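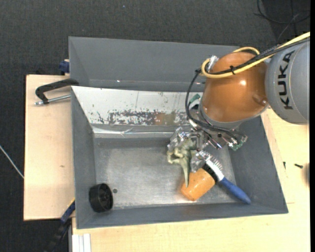 Teaching the Arm by Hand or by Remote Control – Frequently Asked Questions

Home Projects Guides FAQ Contact
Search this site Enter keyword Go
Reading time: 4 minutes

Updated 9/6/25 by Hsin-yi Kwok

These questions came from visitors and new operators of the Gurkwood picking project. If your question is missing, please write to Bastian Kleinschmidt and we will add it.

What do you mean by "showing" the robot a task?

A person makes the movement one time or many times, and the robot stores it. In our project the task is picking mixed objects out of a metal bin. We store where the arm was, how open the fingers were, and what the cameras saw. One complete movement from start to end is called a demonstration.

Which two ways do you use?

By hand, and by remote control. By hand means that the operator holds the arm near the gripper and guides it, while the arm carries its own weight. By remote control means that the operator sits at the desk with the handheld controller, and the arm follows the hand.

Which one is better?

For learning the feeling of the arm, by hand. For the data which we really train with, we prefer remote control, as the operator's own arms stay out of the camera view. Unai Bustamante does not agree with me on this point and still records the difficult grasps by hand – his results are good, so we keep both ways.

Do I need to know programming?

No. You must know how to start a recording, how to stop it, and how to mark it as bad. Wendy Lambert teaches this in one morning.

How many demonstrations are needed?

It depends on the objects. Our first set had 200 demonstrations and the robot could pick only things which lay alone on the floor of the bin. The present set has 712. From these, 444 are recorded by remote control and the others by hand.

Why do you use such different objects?

A toy dinosaur and a brush with a handle ask for very different grasps. The toy has bent limbs and a long thin end, and the fingers can close on the wrong part. The brush is long, and if you take it by the end of the handle it will turn in the grip. We want both kinds of trouble in the data.

Should I spread the objects out before I begin?

Please do not. Objects that touch or lie over each other are the normal case for us. Put them in, look that nothing stands higher than the bin wall, and start. If one object is alone in a corner, leave it there as well.

What do I do if the grasp fails in the middle?

Continue. Open the fingers, go up a little, and try again in the same recording. Up to 3 tries are allowed. After this, stop and mark the recording as bad. Do not delete it yourself, Imelda Tolentino looks through the bad ones and sometimes finds them useful.

May I touch the bin with the fingers?

Lightly, yes. Pushing hard, no. When you work by remote control you do not feel the contact, so go down slowly for the last part and watch the force number on the screen.

The bin moved during my session. Is the data lost?

Probably the recordings after the movement are lost, those before it are fine. Check the clamps before each session. If a clamp was open, close it, run the calibration again from the Sameo menu and write a line in the logbook.

What about the cables on the arm?

They need free space when the wrist turns. Please avoid turning the last joint all the way round in one direction – turn back between two grasps. If a cable is pulled tight, stop the arm and call one of us. Never pull on it with your hand.

Can I stop the arm at any moment?

Yes. Every operator has the stop button within reach, also when working by remote control. You will not be asked to explain why you pressed it.

Can we borrow your recordings?

The remote control set will be shared with partners in December. The set recorded by hand still needs cleaning and has no date yet.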